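March 21, 2022

I've been trying to get our electric bill down since the start of the year. This is where I've got to, partly because my brother Tomás keeps asking and I'd like to send him a link instead of typing it all out again.

The January bill was $163. For a two-bedroom place with gas heat that seemed high to me. I called the utility and the woman on the phone was polite but could only tell me the meter was reading normally. So I borrowed a plug-in watt meter from Finbarr Lynch at work and spent a couple of weekends going from room to room with it.

The biggest surprise was the old fridge in the basement. It came with the house and we used it for drinks and a few bags of frozen peas. The meter said it was on track to use 808 kilowatt-hours over a year. Our kitchen fridge is bigger and uses less than half that. I emptied it, left the door propped open to dry out, and put it up for free pickup. It was gone in two days.

Second was the dehumidifier, also in the basement. I had it set to 40 percent because that was where the dial was when I bought it. I moved it up to 50 and the basement smells the same as it always did.

After that it was all small things. The TV, the game console, two printers (one of which hasn't printed since we moved), phone chargers, the speaker in the kitchen.
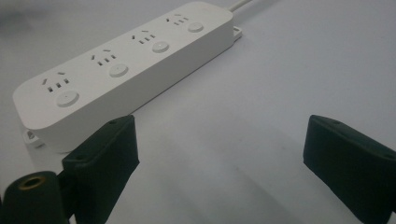

*Four outlets, each with its own round button.*

I had read a lot of articles saying standby power is a huge part of the bill. In our house it isn't. The chargers didn't even register on Finbarr's meter. The console drew 14 watts when it was supposed to be asleep, and I fixed that in its own settings menu by turning off the instant start. It takes longer to boot now and I don't care. The TV was under one watt. I unplugged both printers and only plug the good one back in when I need it.

If you're going to do this, leave the meter on each thing for at least a full day. I took a quick reading off the kitchen fridge the first time and it happened to be between cycles, so it looked like it used almost nothing. Then I took another quick one while it was running and it looked terrible. A day gives you a number you can use.
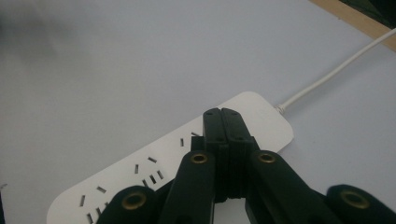
The dryer I couldn't measure because it's on its own 240-volt circuit and the meter doesn't fit. I went by the bill there. We started hanging up jeans and towels on a rack in the spare room and drying everything else as usual. Towels come out stiff. Treasa says five minutes in the dryer at the end softens them, so we do that now.

The February bill was lower, but February is a short month and the fridge was still running for the first week of it. I'm waiting on the March one before I say how much any of this saved.

Still on my list are the bathroom fan, which hums when it's off, and the outside light, which has an old bulb I can't reach without the long ladder. Finbarr wants his meter back by Friday, so the fan comes first.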